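**Ref. 1766. Network cabling and small-rack technician, part time, fixed term**

Geltetti assembles and maintains small network racks for offices that have no server room of their own. We need one technician to take over patching, labelling and port testing until the end of May. The post reports to Palesa Visser, who runs the build side. It is open to applicants from other trades if they can show careful handwork with small connectors.

## Scope of work

The main task is the insertion, removal and re-routing of Ethernet patch leads on switches, servers and loose boards before a rack is signed off. A typical order has mixed hardware in it: a rack switch, a server, sometimes a bare board that has to be cabled on a flat surface before it is mounted. The technician will:

- fit patch leads to the port named on the patch schedule and confirm the latch by ear and by a light pull on the boot
- remove leads by pressing the latch, never by the cable
- inspect plugs for bent contacts, split boots and missing latches
- run a continuity test on every lead before fitting and a link test after
- record each port, lead number and result on the job sheet
- return failed leads to the quarantine bag with the fault written on the tag

The first order under this contract, for Zarance, calls for 300 leads, all to be tested, labelled at both ends and entered on the sheet. The second, for Derent, calls for 800 and has a longer delivery period. Leads arrive ready made. No crimping is required for either order, though experience of it will be noted. 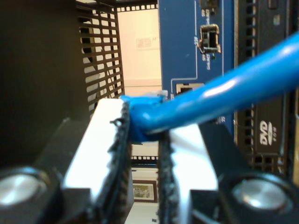
Both customers reject work for the same few faults. The commonest is a plug that is seated far enough to pass a link test but short of the latch point. Another is side load on the port, where the lead has been pulled tight to reach the next tie and the boot sits at an angle. The technician is expected to find these before the inspector does and to re-dress the lead without being asked.

Label position is also checked. The printed face must be readable from the front with the lead in place, and the label must not lie under a tie. Where a schedule gives a colour for a circuit, that colour is used. If stock of it has run out, the job stops and Nga Võ in stores is told. Do not substitute.

## Handwork and access

Finger access is the limiting factor in most of this work. Ports are often set close together, and the lead is rarely able to come straight out from the panel. Applicants should be comfortable with arrangements such as a thick blue cable turning sharply upward as it leaves its connector, with a column of gold-coloured openings directly behind it. A stiff lead in that position will push back against the hand. It has to be supported behind the boot while the plug is lined up.

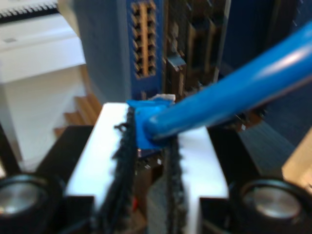 Most faults on dense hardware come from the wrong opening being chosen, and a patch schedule is only useful if the port is identified before the plug is offered up. We ask technicians to read the port reference aloud or touch the schedule line first. On a panel like the blue one here, where the openings are small, dark and arranged in a grid, counting from one end by eye is not accepted. Use the printed port map and mark off each line as it is completed.

Good near vision, corrected if necessary, is required. So is the ability to tell blue, green, amber and red indicators apart, or to work reliably with the meter in place of the indicators. Gloves are not worn for plug work. Long sleeves should be fastened at the wrist. 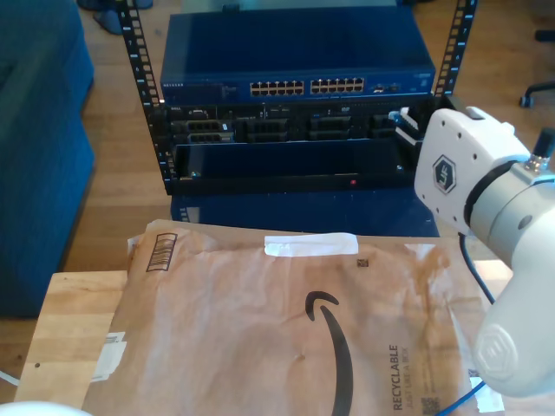

**EQUIPMENT AND CONFIGURATION**

The trial exercise uses an open-frame rack with a 24-port NETGEAR switch at the top, a Dell server below it and an open tray under that. Candidates will be given a patch schedule, a bag of leads (two of them faulty), a continuity tester and a label printer. The exercise covers port identification, fitting, dressing to the rack post and completion of the job sheet. It is marked on accuracy. Time is recorded but carries no marks.

Configuration of the switch is done by Murali Ramasamy and is outside this post. The technician needs to read link lights and report port numbers correctly, and no more than that.

**HOURS AND TERMS**

Sixteen hours a week, in two or three blocks by agreement. Paid monthly. Tools and tester supplied. Travel to the Thái depot is needed now and then for collection of leads and is paid as working time.

**HOW TO APPLY**

Send a one-page summary of relevant work and one sample of a job sheet, patch schedule or similar record you have kept. Customer names may be blanked out. Address it to Mireille Haddad, Geltetti, PO Box 3062, and quote ref. 1766. Questions about the trial exercise go to Thư Lương at the same address.

Notice posted October 29, 2020. Applications are read in order of arrival and the post closes when filled.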